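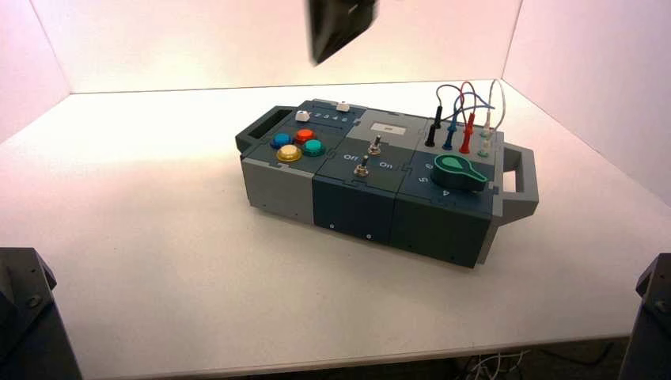
Hi Bartosz, me again with the Indholm board, sorry! The teal button still isn't registering for me. Blue, red and yellow all come through in the log on the first press, but teal only shows up if I lean on it, and then I get it twice. I had it on the white table with the walls up, set on the diagonal, so you can see how the four buttons sit together on the left module with the slider track behind them. I swapped the cable (the spare from the November order), restarted, pressed teal 30 times and got 2 hits. Not great.

Sun 6 May, later: opened up the left module. There was a bit of grit under the teal collar, so I cleaned it out and got excited way too soon, because the double press is still there. Zainab thinks it's the switch underneath and I'm with her on that one.

Could you send a new switch, and maybe one extra? Also, is the debounce setting meant to be 200 ms? Mine is, and I don't remember touching it. Leaving this open until the part gets here.

Anitha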